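Facilities > Staff Discussion Board > Buildings and Grounds > Meeting Room Booking Policy

Search this board Go Advanced search

Meeting Room Booking Policy: proposed changes to the release rule

Floor Van Acker
Administration, Flisberg site

Colleagues are invited to comment on the proposed revision of the meeting room booking policy. The present policy allows a room to be reserved for a full day by any member of staff, with no duty to release it if plans change. The Administration Office has received repeated complaints that rooms shown as reserved in Plutel are standing idle, while other teams hold their meetings in the cafeteria.

The draft proposes that any room not occupied within 20 minutes of the start of a booking will be released and offered to other staff. Bookings longer than four hours would need the approval of a department head. Comments posted in this thread will be placed before the Space Planning Group when it next meets.

Tetteh Alhassan
Purchasing

The Purchasing Department supports the draft in principle. It wishes to record one concern. Meetings with outside suppliers often begin late for reasons beyond our control, and visitors must sign in at the front desk before they may be brought upstairs. A release period of 20 minutes would place these meetings at risk. We request a period of 40 minutes for any booking marked as having external guests.

records_office_2

The Records Office does not support the request made above. If a longer period is granted to bookings with external guests, it is reasonable to expect that a large share of bookings will be marked in that way. The same thing took place with the visitor parking spaces, and the matter was resolved only when the separate category was removed.

Tetteh Alhassan
Purchasing

The comparison with parking is noted but is not accepted. A visitor's name must be entered with the front desk in advance, and the mark on the booking could be checked against that list. No such check existed for parking.

eastwing_desk

Please also consider the position of staff in the east wing. The nearest bookable room is Torres, on the floor below. If our booking is released while we are on the stairs with papers and a projector, we have no practical alternative close by. The draft should state plainly who carries out the release, and whether the person who made the booking will be told before it takes effect.

Floor Van Acker
Administration, Flisberg site

In reply to the points raised so far:

1. Release would be carried out by the front desk, by hand, after a telephone call to the person named on the booking. It would not be automatic.

2. Personal items and work materials left in a room do not count as occupation. A person must be present.

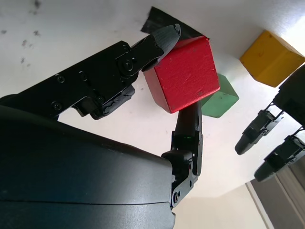 3. Recurring bookings would be reviewed each June. Those not confirmed in writing by the end of that month would lapse.

4. The request for a longer period for external guests remains open and will be put to the Group together with the objection from the Records Office.

records_office_2

Point 2 is welcome. We ask that it appear in the body of the policy and also on the notice fixed to each door. Staff do not, as a rule, read the policy itself.

sominura_liaison

The liaison team for the Sominura building wishes to raise the matter of cost. Under the present rules, departments are not charged for room use. A modest internal charge for full-day bookings would reduce speculative reservations more effectively than any release rule – and it would need no telephone calls.

Tetteh Alhassan
Purchasing

Purchasing would oppose an internal charge. The labor of raising and settling such charges between departments would exceed any benefit, and smaller teams would be the first to lose access.

eastwing_desk

We share that view. Our question about advance notice has been answered by point 1, and we thank the Administration Office. We would still prefer 30 minutes for all bookings, with no separate category.

Floor Van Acker
Administration, Flisberg site

Internal charging is outside the scope of this revision and will not be put to the Group on this occasion. The suggestion of a single period of 30 minutes will be added to the paper as a third option. Further comments may be posted until the thread is closed on 19 Aug 2022.

Related threads
Lost property: revised holding period
Chairs removed from Torres – request for return
Plutel: how to cancel a recurring booking
Bicycle storage at the Sominura building
Use of the cafeteria for team meetings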